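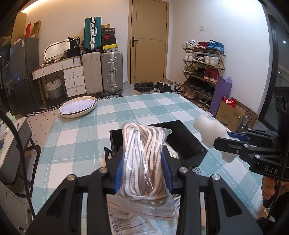
Teaching by Hand: Collecting Packing Demos for a Two-Gripper Model
Project report, Apr 5, 2023
Fengying Deng (writing) and Qiuyue Ding (the steady hands)

Our project for the Ziltwood robotics course was supposed to be mostly about training. Ha! We spent most of it collecting data, and I came away thinking that was the more interesting half anyway.

The task sounds easy. You have a table with a box and some small things on it (cables in bags, bits of foam, a toy or two) and you move them in and out of the box using two hand-held grippers, one per hand. Each gripper records what it sees and how far its fingers are open. Later the model, which we named Dai, gets all of that and tries to learn the moves.

We planned on 300 demos and ended up with 559, mostly because our early ones were so bad that we kept going. Of those, 225 made it through our quality check. I know that looks like a terrible rate. Most of what we threw out came from the first stretch, when we were both still squeezing too hard and racing through everything as if somebody was timing us.

Clear bags were the worst. They're shiny, they wrinkle, and the finger pads can be holding a good pinch of plastic without having the thing inside at all. Qiuyue figured out that you want to close on the contents and let the bag come along with them, and after that our drops went way down. Foam was the opposite problem, so soft that we never felt sure we had it.

Then there were the plush toys. I thought these would be the freebies! 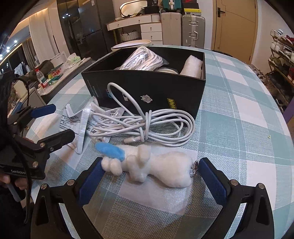

Fingers open over the white plush. The chain is at the right end.

A toy like this has a soft body and a hard metal chain, so where you grab it matters a lot. We wrote ourselves a rule to always go for the body, and I broke it constantly. Those runs are tagged separately in our Zasemholm folder in case anyone wants to look at bad grasps on purpose (I kind of do, next semester).

We labeled everything in Trustum, one line of text per demo plus a start and end mark for each grasp. My labels were wordy and Qiuyue's were about four words long, and we only noticed when we merged the files. Fixing that took a whole evening and a lot of noodles.

As for Dai, we trained it on the 225 good demos and it does fine on bagged cables and pretty badly on foam. We tested 12 starting layouts, and it got confused whenever the box was turned much from where we usually had it. Next round we'd move the box between every single run. We're hoping to record that set in May, once Qiuyue's wrists have recovered.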